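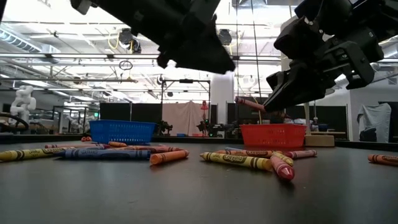
Page last changed: Friday, November 10, 2023

# Sorting Used Crayons by Color: Baskets, Table and Rules

Project report, Zhiqiang Yin
Supervisor: Dennis Greenwood
Joltuteck College, course in Materials and Reuse

## 1. Background

The elementary schools in Flastbridge give away their old crayons at the end of the school year. Many of these crayons are still good. Some are broken, but most of them keep their paper label and can be used again by a smaller child, or they can be melted and formed into new ones. Before both uses the crayons must be sorted by color. If a dark crayon goes into the melting pot together with yellow ones, the result is a muddy color which children do not want.

Our college received 1,504 crayons in January from the Sundaram collection point. They came in shopping bags and shoe boxes, with pencil shavings and pieces of eraser among them. My project was to decide how these crayons should be sorted: into which containers, on what surface, and by which rules. The melting is the subject of another report and I write only little of it.

## 2. Materials

### 2.1 Crayons

Most of the crayons are the usual wax type with a paper label. On the Crayola ones, black stripes are printed on the label, and the stripes are useful for this work. When a crayon is partly covered by others, the stripes help to see where one crayon ends and the next one begins. Pieces without any label were harder to separate by eye when they had a similar color.

I accepted short pieces if they could still be picked up easily. Very small pieces were put into a separate bag, and the bag weighed 300 grams when we stopped.

### 2.2 Baskets

I first tried paper cups, but a long crayon makes a cup fall over. After this I changed to small rectangular plastic baskets with holes in the walls. Crumbs of wax and paper can be shaken out of them, and the crayons can lie flat at the bottom. The baskets are red, blue, green and pink. They were sold as a mixed set, so I could not choose the colors.

This caused a question which I did not expect at the beginning: should the color of the basket be the same as the color of the crayons inside? It is discussed in section 4.

### 2.3 Table surface

The table is dark, almost black. On a white table the yellow crayons were difficult to notice, and on a wood table the orange and brown ones. On the dark surface yellow, orange and pink are very clear. The weak point is the black crayons and the dark brown ones, and these must be searched for at the end of each round. I think it is a fair exchange — our donation had many more light and bright crayons than dark ones.

## 3. Method

One round is a small handful of crayons spread on the table. I wrote the rules on a card so that every round would be done in the same way.

1. Put the baskets on the table first and the crayons after.
2. Spread the crayons so that they lie mostly in one layer. A few may cross each other.
3. Take the crayons from the top of a crossing before the ones under it.
4. Hold the crayon over the middle of the basket before letting it go.
5. When the color is not certain, leave the crayon on the table until the end of the round.
6. Look at the color of the wax at the tip, and only then at the label.

Rule 3 was added after the first tests. When the lower crayon is pulled first, the upper one rolls, and a crayon with a round body can roll quite far.

Rule 6 has a reason which is more related to light. The lamps over the table are strong, and a crayon with a pale label looks lighter than it is. 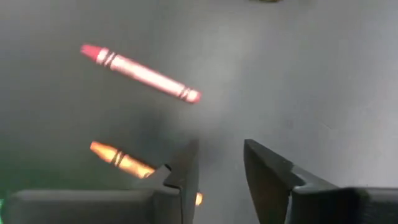
The pink, the red and the orange were the most difficult in this respect. Under a strong lamp a red crayon can look pink, and an orange one can look nearly yellow. I compared the doubtful crayons again near the window, and I changed my decision for several of them. For the same reason I later turned one lamp to the wall, and the light became softer.

Faded labels are another difficulty. Some of the crayons had probably been in a sunny classroom for a long time, and their paper had become much lighter than the wax. For these only the tip could be trusted.

## 4. Basket color and crayon color

Two arrangements were compared. In arrangement A, the blue crayons go into the blue basket, the red into the red basket, and so on. In arrangement B, the basket color and the crayon color are different on purpose.

Arrangement A is easy to remember and needs no explanation. But it works only while there are baskets for all colors. We had no orange basket and no brown or gray one, and the sorter must then learn exceptions. There is also a problem when checking: a blue crayon in a blue basket is not easy to see, especially when it lies along the wall.

In arrangement B the sorter needs more time at the beginning. After some rounds the places are learned, and the color of the basket matters less than its position on the table. The checking becomes simple, because the crayons stand out against the plastic. Blue crayons in a green basket can be checked in one look.

I recommend arrangement B for a group that sorts many rounds, and arrangement A for a class of small children who will do it only once.

The position of the baskets was also changed during the project. With two baskets it was enough to place them at the back of the table, next to each other. With four baskets I preferred one near each corner, and the loose crayons between them. 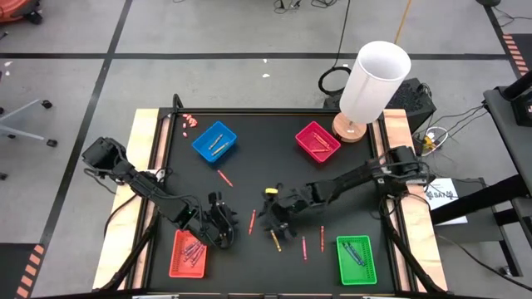
*Figure 3. Arrangement B with four baskets. Blue crayons in the green basket, orange in the pink one.*

## 5. Problems and mistakes

The color groups were not decided well at the start. I had put purple together with blue, and the melted test pieces from the other project were too dark. Later purple was put with gray. This is also not perfect, and a better solution would be a fifth basket, but then the table becomes crowded.

Red was a large group in our donation, and for a long time I had no good place for it. In the four-basket rounds the red crayons stay on the table and are collected last. Mr. Greenwood suggested to take them out before the crayons are spread — I tried this in two rounds and it was slower, but I did not measure it properly.

## 6. Remaining work

The bag of small pieces is not sorted yet. The rule card should be printed in larger letters, and the word "tip" needs a small drawing next to it. The sorted crayons are stored in labeled boxes on the lower shelf in the materials room, with the brown and gray box still open for the next delivery from Flastbridge.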